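December, late evening
By Bernadette Mac Giolla
Print this page | E-mail this to a friend

Home at last with my shoes off and a mug of tea going cold beside me, and I still have the Mac Mathúna carol going round in my head, the one with the awful leap in the second verse. We sang it six times tonight and I got it right twice, I think. Giuliana Restrepo, who stands beside me in the altos, got it right every time, bless her, and hummed my note in my ear whenever she saw me take a breath and look worried.

I hadn't sung a note in company since school, unless you count birthdays, and I went along in the first place because Aoife Moriarty wouldn't let it drop. She said it would do me good to get out of the house once the clocks went back, and she was right, though I haven't told her so yet. There are 39 of us now. I can't read music in any proper sense – I can see when it goes up and when it goes down, and I guess the rest – but I've found that if I write little arrows over the words in pencil I can mostly keep my place. My copy looks like a weather map.
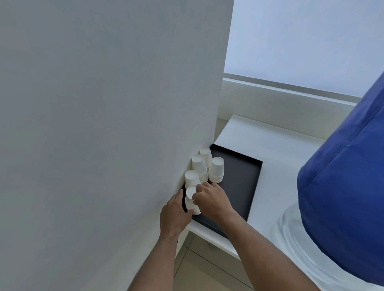
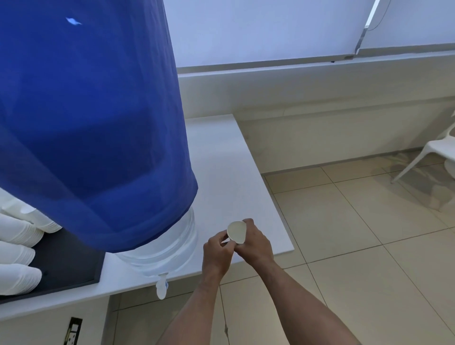
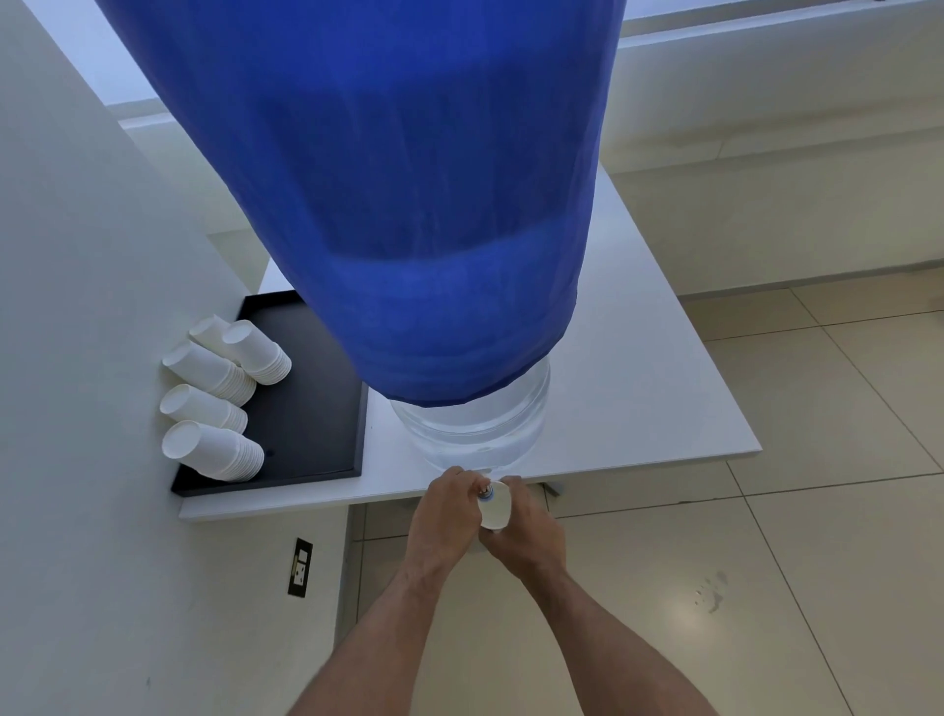 The other thing on my mind is the scarves. Mirjana Vukadinović wants each section to have its own colour for the concert, and the altos have been talking about blue for weeks without once agreeing which blue we mean. Giuliana likes a dark navy, I was all for something softer, and poor Mirjana has been carrying a bag of wool samples about and getting nowhere. Well, the cover on the water jug is the very shade I'd choose now, a good strong royal blue that you could pick out from the back row, and I mean to say so before anybody orders anything. I have enough grey in my wardrobe (and on my head!) to want a bit of brightness under my chin.

Darragh Rafferty has us down to sing in Brurnow as well, the week after our own concert in Mondadstead, and he told us quite cheerfully over the tea break that the church there holds 500. I wish he'd kept that to himself. My sister is coming over from Kesell for it and bringing both the boys, so I shall have to look as if I'm enjoying the leap in the second verse.

I ought to go up. I've put my copy on the bedside table and I'll have one more look at the Latin before I turn the light out, as I keep singing the same line twice and missing the next one altogether. And I must ring Mirjana in the morning about the wool.

Recent entries
The arrows in my hymn book
Aoife talks me into it
A wet walk home from Brurnow
Marmalade, second attempt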